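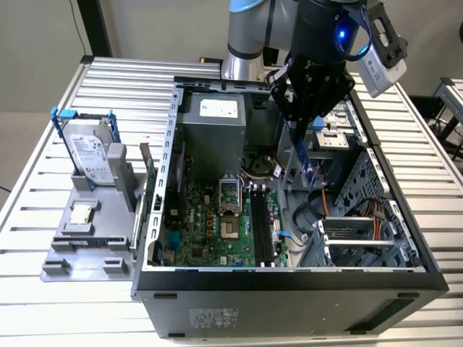 Figure 2. The disassembly cell: gripper over an open desktop tower, with the parts tray at left.

Home Articles Authors Contact

Search this journal Go

4.2 Limits of the reported success rate

Liu and Chung report 300 removal attempts on the Arwood cell. We doubt the rate carries over to mixed scrap. The tower lies on its side with the panel already off and the CPU socket open - steps a recycling line would have to pay for. The wrist camera is given credit for locating parts, yet no run was made without it. Two operators also reset the tray between trials, and their time is left out of the totals. Until it is counted, we treat the result as an upper bound.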